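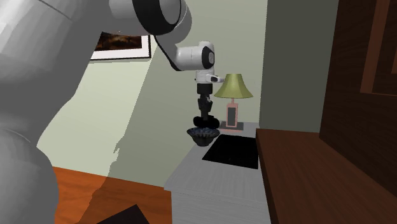 Humphreys will put off buying robot arms for its assisted living residences until a full round of tests in simulation is finished, the company said in February. The money set aside for the first purchase stays in the budget but can't be spent before the results are in.

The original plan called for 20 arms, ordered in one batch and shared among 17 residences. Under the new schedule, every task on the wish list has to be tried in software first, in simulated rooms furnished with tables, lamps, cabinets and small tableware. Only tasks that pass will count toward the order.

"We were about to sign for hardware based on a sales demo," said Joris Claeys, who handles equipment planning at Humphreys. "A month of computer time costs us less than one arm sitting in a closet."

The task list has 49 entries, most of them small jobs in a resident's room: picking up a bowl, moving a cup away from the edge of a table, clearing a surface without hitting a lamp. Each will be run 2,000 times with the furniture and objects shifted between runs. Humphreys has not said what success rate it will accept, and Claeys said the number will probably differ by task – a dropped spoon matters less than a dropped mug of soup.

The simulation work is being done by Urnlow, a small software firm that builds virtual interiors. Urnlow is paid a flat fee and has no stake in which arm is chosen. Two suppliers, Plinus and Sornell, are still in the running. Both have agreed to hold their quoted prices until the tests are over, though Sornell's quote does not include grippers, which would be bought separately.

Grippers turned out to be one of the larger open questions in the budget. The first draft had a single line for "arm and accessories." The revised version splits out the arm, the gripper, spare fingers, mounting, installation, staff training and a yearly service contract. Mounting alone could change the total, as a fixed arm needs a sturdy base in each room and a wheeled one needs clear floor space between pieces of furniture.

Claeys said the company also wants to know how far an arm has to reach in a typical room before it picks a size. A longer arm covers more of the room but costs more and takes up more space when parked.

If the tests support a purchase, Humphreys expects to start with a smaller order for two residences and decide on the rest after staff have used the equipment for a full budget year. Residents and families will be told before anything is installed.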